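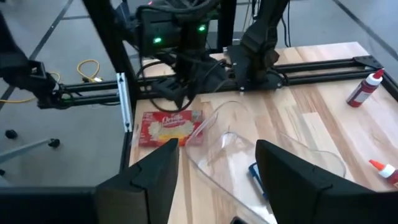
Popcorn box and clear bowl on the table

Last updated: 2026-03-27

Grallgate Forums > Phones > Jalico 2 battery after the February update

pelmet_dave
Had the Jalico 2 for a year and the battery was fine until the February update. Now it drops from full to half by lunch with the screen mostly off. Anyone else?

KRadonjic
Same phone, same update. Mine settled down after three days. It re-indexes the photos and that eats power. Leave it on the charger overnight a couple of times before you change anything.

pelmet_dave
It's been two weeks. I only have 350 photos on it, so I doubt that's it.

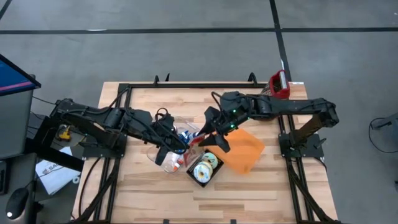
I also turned off location and Bluetooth. No change at all.

sorrel44
Check the Fliltodeck app if you use it. Mine woke the phone 332 times in one night. I removed it and the drain stopped.

KRadonjic
I have Fliltodeck installed and it's fine here. I wouldn't blame the app.

sorrel44
Do you have sync turned on? It's off by default on new installs, but mine was an old one.

KRadonjic
OK, no, sync is off. Could be that.

pelmet_dave
Sync was on. Turned it off last night and lost four percent by morning, down from thirty. Still worse than before the update during the day though.

tinlid
Pelupessy quoted me $200 for a new battery. Wait for the next update first.

sorrel44
That's a silly price. The local shop did mine for half.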